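Kvaran and Stitberg publish first results from two-arm gripper comparison

Stitberg, May. Kvaran, the automation test laboratory, and its engineering partner Stitberg have released the first results of a joint programme comparing grippers for the handling of soft household goods. The programme assesses two products, the Mulo and the Plivow, under the same conditions and with the same control software.

Makers of grippers usually state payload and closing force for rigid parts. Buyers in laundry services, returns handling and home assistance have asked for figures that apply to cloth, which folds, slips and catches on its container. The comparison was designed to meet that request.

Trials are carried out in an enclosed cell with 2 arms mounted on a common front rail. Knitwear and scarves are handled alongside ordinary desk items, so that each gripper must work close to objects it is not meant to disturb. Tasks include lifting a cloth out of a perforated basket, returning it, and laying it flat on the work surface. 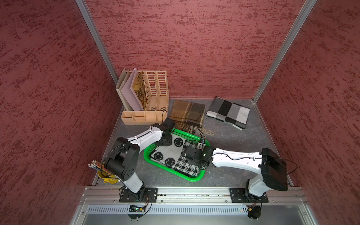
Results to date

A total of 2727 attempts have been logged, of which over 1300 involved knitted fabric. The Mulo gripper recorded fewer dropped items when lifting from a basket. The Plivow gripper was more consistent when placing folded items and required less adjustment between shifts. Both products had difficulty with long fringes, and the partners have made no overall ranking.

“Purchasers need to see how a gripper behaves with the goods they handle every day,” a spokesperson for Kvaran said. “These results give them a fair basis for that decision.”

Next stage

A further 500 attempts will be made with revised fingertips supplied by both manufacturers. Stitberg will also repeat part of the programme using a second controller, in order to establish how far the results depend on the software in use.

The test procedure and summary tables are available on request from the Kvaran press office, which is open until 4 pm on working days.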